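Evham - Dornport site
Call for participants: mixed snack sorting and tray presentation study

Evham is recruiting adults to take part in a paid study of how mixed dry snacks are sorted, portioned and laid out on trays. The study runs at our Dornport site through July. It supports the revision of our handling guide for assortment lines, where chocolate and biscuit pieces are supplied in the same pack and must be separated or arranged before serving.

Previous experience of food work is not required. The study needs people with ordinary kitchen habits, and a previous career in packing or catering is neither an advantage nor a bar.

Background

Assortments of chocolate and biscuit are usually tipped out before they are laid out. Once tipped, the pieces lie in no particular order, and the person at the table has to decide where to begin, which pieces to lift first and when a tray counts as finished. Our present guide, written by Ocampo for the previous line, gives one fixed order of work: chocolate first, biscuit second, broken pieces last. Feedback from the packing room suggests that most people drop this order within a few minutes. We want to record what they do in its place, and whether it marks the chocolate more or less.

The first phase dealt with single-product trays and is complete. The second phase, to which this call applies, deals with mixed trays only.

What the work consists of

Each participant works at a table with two shallow rectangular trays. The source tray holds the mixed pieces. The receiving tray starts empty. Trays are supplied in contrasting colours so that pale biscuit and dark chocolate can both be told apart from the surface under them.

The basic task is to move all pieces of one type from the source tray to the receiving tray. Later tasks add conditions: by shape, by size, or to a printed layout. Pieces vary in outline within each type, and the sorting rule for each task is read out and left on a card beside the table.

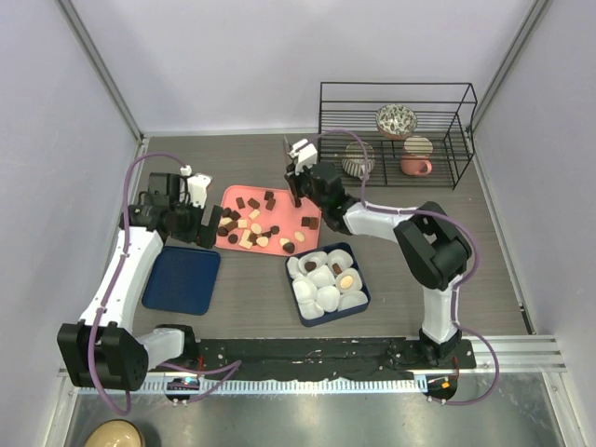 Pieces may be lifted singly or several at a time. Sliding a piece along the tray is allowed, but pushing it over the rim is recorded as a drop. Chocolate should be held for as short a time as is practical. Participants who find that the pieces are softening should say so, and the tray will be changed.

A session lasts three hours including breaks. Morning sessions begin at 9.15 and afternoon sessions at 1.30. Within a session there are normally four blocks of sorting, each followed by a short written form. The form asks about reach, seating height, grip and eye strain. Answers of a few words are enough.

Material handled

Chocolate: small cubes and irregular chunks, dark, uncoated.
Biscuit: plain, cream to tan in colour, in round, square and oval shapes.
Fill: 215 g per source tray, mixed by hand before issue.

All pieces are bought in from Gakance and opened on the day. Product used in the study is not eaten afterwards and is disposed of as food waste. Participants are asked not to eat at the table. Tea, water and separate refreshments are provided in the side room.

The biscuit contains wheat, milk and soya. The chocolate contains milk and soya and may contain traces of nuts. Gloves are available but do not remove all risk, and anyone with an allergy to these ingredients should not apply.

Who can apply

Applicants must:
- be aged 18 or over;
- be able to sit or stand at a table for up to 40 minutes at a time;
- have normal colour vision, or vision corrected so that cream and tan can be told apart;
- be free of cuts, open sores or skin infection on the hands on the day of attendance;
- be able to read short instructions in English.

Left-handed applicants are particularly welcome, as they were under-represented in the first phase. Spectacles are fine. Rings, bracelets and watches must be removed before work starts, plain wedding bands excepted. Nail varnish and false nails are not permitted in the room.

People who took part in the first phase may apply again. Current Evham staff and members of their households may not.

Attendance and payment

Participants attend six sessions over three weeks. Dates are agreed in advance and can be moved once with 24 hours' notice. Payment for the full set of six is £800, made by bank transfer within ten working days of the last session. Those who withdraw early are paid for each completed session at an equal share of that sum. Bus and rail fares within the Dornport area are refunded on production of a ticket - car mileage is not.

There are 164 places. The total is fixed by the budget, and a reserve list will be kept. Applicants on the reserve list may be called at short notice and should state whether this is acceptable.

Hygiene and conduct

Hands are washed on entry and after every break. Overshoes, hair covers and aprons are provided and must be worn. The room is held at 18 degrees to protect the chocolate, which some people find cool when sitting still, so a thin long-sleeved layer under the apron is advised. Loose wool should be avoided.

Phones are left in the lockers outside. Talking during a block is discouraged but not forbidden.

Records

We keep a count of pieces moved, dropped and broken, the time taken for each block, and the answers on the forms. Records are stored under a participant number. Names are held separately for payment and are deleted once payment has cleared. A summary of results will be sent to anyone who asks for it on the last form.

How to apply

Write to Imelda Dalisay, Study Office, Evham, Dornport, or hand in a form at the front desk between 8.30 and 4.00. Please give:
- your name and a daytime telephone number;
- your preferred hand;
- any allergies, including those not listed here;
- the times of day you can attend;
- whether you wish to be placed on the reserve list.

A covering letter is not needed. Applicants will be told the outcome by post or telephone. Those offered a place will be asked to attend a 20-minute briefing before the first session, at which the consent form is signed and an apron size is taken. The briefing is unpaid but fares are refunded on the same basis as above.

Questions about access, parking or the height of the tables should be put to the Study Office before applying. Two of the tables can be lowered for wheelchair users.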